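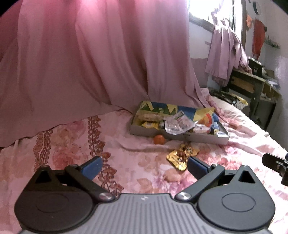 Wenda wrote back to say that the fingertip pads are good for up to 576 grasps on soft packaging, and that if ours go shiny before then we are most likely wiping them with the wrong stuff. Fair enough! I had been using the citrus cleaner from the bench (it smells nice, what can I say), so that bottle has gone back under the sink and it's a damp cloth with plain water from now on.

March, late morning. Upkeep on the hand-held gripper, the one with the blue pads. It had picked up a little stiffness on closing, mostly in the last bit of travel, and with slim snack packets the last bit of travel is just where you want it to behave. I took the pads off, brushed out the linkage on both sides and put a tiny drop of the Sarkden oil at each pivot, then worked the jaws open and shut by hand for a good while with the radio on. The left arm freed up right away. The right one took two tries, and I found a curl of clear wrapper down by the joint, no bigger than a fingernail clipping.

While it was apart I went over the screws with the small driver, pivots first and then the ones along the front edge. One was loose. I gave it a touch of the Chong threadlocker and left it alone for 52 minutes while I ate lunch and looked for the other 8 mm wrench, still missing, so please check your coat pockets.
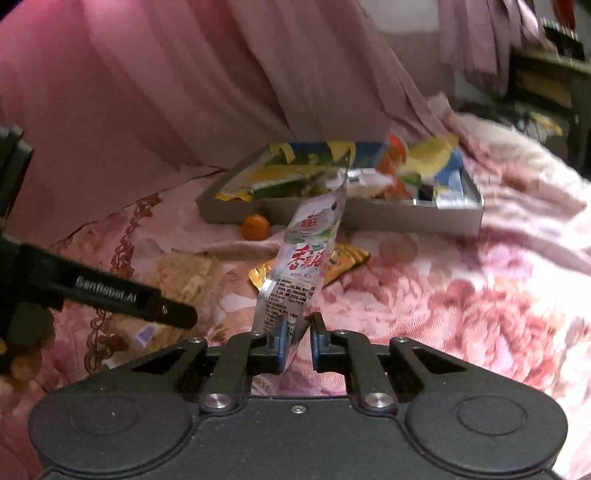

The new pads went on with their top edges level with the fingertips. Last time I set them a hair low, and the corners of thin wrappers kept sliding up between pad and finger, so do take the extra minute and sight along them from the side before you press them down. Closing feels even now, left and right, and I'm really pleased with it.

Still to do: order more pads from Flamimberg, start a fresh grasp tally on the clipboard, and have another look at that right pivot at 300.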